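Ostovville Community Kitchen
Food safety and premises self-check, with comments
June 2021

Areas covered: main kitchen, dry store, wash-up, serving hatch, outside bin area.
Marks used: OK, Attention (fix before next inspection), Fail (fix before next use).

1. Entrance and hand washing

1.1 Hand basin clear and not used for food or pots. OK.
1.2 Hot water at the hand basin. OK. Takes a while to run through first thing.
1.3 Soap and paper towels stocked. Attention. Soap fine, towel holder down to the last few sheets. Spare packs are on the top shelf of the dry store, too high for most people. Move them down.
1.4 Hand washing sign in place. OK.

2. Fridges and freezer

2.1 Tall fridge at or below 5 degrees. OK.
2.2 Under-counter fridge at or below 5 degrees. Fail on first reading, OK on second. Door seal has come away at the bottom corner and the door does not pull itself shut. Seal pushed back for now. New seal to be ordered. Do not keep cooked meat or dairy in this fridge until it is fitted.
2.3 Raw food stored below ready-to-eat food. OK.
2.4 Everything labelled and dated. Attention. Two tubs of stock with no date, thrown away. Hirers from the Lu lunch group have been given labels and a pen.
2.5 Freezer free of heavy ice. Attention. Last defrosted in February. Due again.
2.6 Temperature log filled in daily. Attention. Gaps on days when the kitchen was let to outside groups. The log sheet now hangs on the fridge door and no longer lives in the office.

3. Dry store

3.1 Food off the floor. OK.
3.2 Flour, rice and oats in lidded bins. OK. Oat bin lid is cracked but still closes.
3.3 No sign of pests. OK. Bait box behind the door checked by the Nellmont contractor, no activity.
3.4 Allergen folder up to date. Fail. The sheet for the new gravy mix was missing. Printed and added the same day, now OK.

4. Cooking area

4.1 Hob, oven and extractor switched off when not in use. OK.
4.2 Extractor filters clean. Attention. Greasy to the touch. Soak and refit.
4.3 Fire blanket in place and reachable. OK.
4.4 Extinguisher in date, pin and tag fitted. OK.
4.5 Probe thermometer working, wipes beside it. OK. Read correctly in iced water.
4.6 Gas shut-off not blocked. Attention. Trolley parked in front of it again. Floor to be marked with tape.

5. Utensils and bowls

5.1 Chopping boards free of deep cuts. Fail. Red and green boards badly scored. Both binned, replacements bought from Rellia for under £40 the pair.
5.2 Knives stored in the rack. OK.
5.3 Mixing bowls free of dents, rust and trapped food, with particular attention to the rolled rim. OK. The plastic bowls have been withdrawn and should not be brought back in. 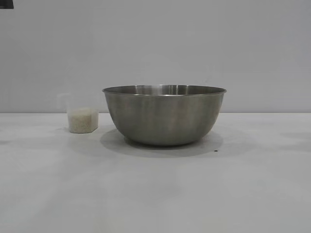

Item 5.3: Stainless steel mixing bowl, wide rim and narrower foot.

5.4 Can opener blade clean. Attention. Dried food behind the wheel. Add it to the end-of-day list.

6. Wash-up and waste

6.1 Dishwasher reaches rinse temperature. OK.
6.2 Cloths changed daily. OK.
6.3 Cleaning products kept away from food. OK.
6.4 Outside bins closed and not overflowing. Attention. One lid is missing its hinge pin and blows open.

Items marked Attention to be rechecked at the next monthly walk-round. The under-counter fridge is to be read twice a day until the seal has been replaced.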